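Flat folding (textiles)

Flat folding is the reduction of a piece of cloth to a compact rectangular bundle by a series of straight folds made on a level surface. It is used for towels, cleaning cloths, blankets and knitted garments, and is distinct from rolling, in which the cloth is wound about itself, and from hanging, in which it is not reduced at all.

Terminology

The panel is the cloth when fully spread. A fold that divides the panel into equal parts is a half fold or third fold. The line at which the cloth turns is the fold line, and the rounded edge it produces is the closed edge. The remaining edges, where the layers end separately, are open edges. In the Bornberg system of shelf storage the closed edge always faces outward. The Stesik system, used mainly for drawers, stands the bundle upright with the closed edge on top.

Method

The panel is spread face down and smoothed from the centre toward the hems. The two long sides are brought inward, either to meet at the centre line or to overlap as thirds. The resulting strip is then folded across its length until the required size is reached. Eight layers is a common limit for medium-weight cotton. Beyond this the inner layers take up less length than the outer ones and the bundle no longer lies level.

Finishing consists of squaring the ends and pressing the top layer by hand. Both ends are normally held while this is done, as pressure applied at one end only pushes the lower layers out of line.
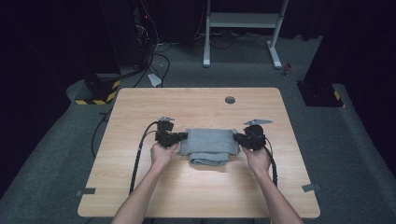
Soft fabrics such as fleece and brushed jersey recover part of their thickness after pressing. Bundles of these materials are therefore stacked lower than woven ones. The Nilasow laundry manual sets a stack height of 20 bundles for thin woven cloths and 8 for fleece.

Common faults

A lip is a lower layer that projects past the layer above it. Small lips are accepted in household work but cause uneven stacks in commercial linen rooms. Skew occurs when the first fold is not parallel to the hem, and grows with each later fold. Trapped creases form when the panel is not smoothed beforehand. Skew can only be removed by reopening the cloth to the first fold.

Work surface

A smooth, hard table larger than the half-folded panel is preferred. Padded surfaces make the fold line harder to set, and a rough surface drags on the lower layer. Abou Zeid folding tables, made for small laundries, have a top 100 cm wide with rounded corners to avoid snagging the cloth.

See also: Ironing; Linen cupboard; Rolling (textiles)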